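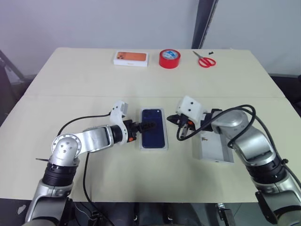

Write the rule down before you switch the arm on, Viera Ševčík told us in our first week, and then make people read it. So we did. Kuruc is a small automation shop in Grerkville. Two-arm bench work mostly, phones and boxes, small stuff.

How we work. Slow speed first, always. Hands off the table while the arms are live. Cables checked at the start of every shift, scissors and tape kept to the back edge. Stop button tested, initialed, no exceptons.

Our rule book runs to 53 pages, was 166, Wagner Fontes cut it down in July. Much better. New hires get 2 days with it before they touch a controller. Customers can have a copy too, just ask. We follow it at there sites same as at ours.

Kuruc, Grerkville | Contact us | © Kuruc, all rights reserved | Back to top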